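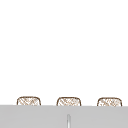 Three small woven containers against a white wall

Storage baskets going musty in a spare room
Posted 2023-05-18 by hornport_jen

I keep wool jumpers in lidded wicker baskets from June onwards. Last year they smelt musty when I got them out. The room is unheated and the baskets sit on the floor against an outside wall. Is it the baskets or the room?

brekke60
The room. Get a cheap humidity meter and see what it says. If it stays over 60 per cent you will have trouble whatever you use. Move the baskets to an inside wall and raise them 2 cm on battens. Wash the jumpers before they go away and dry them fully, which takes longer than you think with thick wool.

Plastaneck
had the same, bought plastic tubs, no smell now

vekov_16
Wipe the wicker with weak vinegar and water and leave it outside on a dry day. Don't soak it.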